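I lost the photos from our trip to Skatow in March. All of them, plus the scans of Mum's recipe cards and a folder called "misc DO NOT DELETE" which I'd kept since I was a student. So this post is a bit of a moan, and also the story of how I finally got myself into a proper backup routine (stop laughing, Nabila).

It started with a clunk. The old computer under my desk had been making little noises for weeks and I'd been turning the radio up. Then one evening I sat down with a cup of tea to find a picture of the harbour for a birthday card, and the folder opened very slowly, and then it didn't open at all. I did what anyone does and switched it off and on again. I did that until 16 minutes past midnight and then went to bed in a sulk.
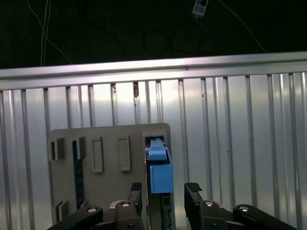
My friend Iraís Figueroa came round the next evening with a bag of cables and a lemon cake. She asked me where my other copies were. I said what other copies. She put the cake down quite slowly! Then she explained that she keeps everything in three places, one of them at her sister's house, and that she checks them whenever the clocks change. I'd always thought of backing up as something offices did.

We rang a recovery place and they quoted me £900, with no promise they'd get anything off it. I did think about it. I thought about it for most of a weekend, adding up what I'd pay for the harbour pictures on their own and what I'd pay for Mum's cards, and in the end I couldn't make it work. Mum still has the cards themselves, in the tin, with the butter stains, so those can be scanned again. Skatow I'll have to go back to. There are worse fates.

What I did get back was odd and patchy. I'd emailed 40 of the holiday photos to Nabila Raju while we were waiting for the ferry home, mostly to show off, and she'd never deleted them (she never deletes anything, her inbox is a museum). So I have a lot of pictures of my lunch, five of a dog outside the bakery and one very nice one of the lighthouse with my thumb in it.

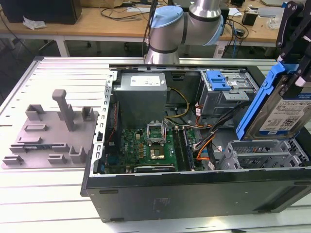 Anyway, the routine. I've got two external drives now. One lives in the desk drawer and the other lives at Nabila's, in the cupboard with her Christmas lights, and we swap them over when I go round for supper. Photos come off my phone on the first of the month. I've put it in the kitchen calendar in red pen, next to the bins. So far I've been late once, and that was because I had a cold.

I've also started printing things! I'd forgotten how nice it is to have an actual album. I did the first one last week with the lighthouse on the front, thumb cropped out, and I'm posting a copy to Iraís along with her cake tin, which I've had for far too long.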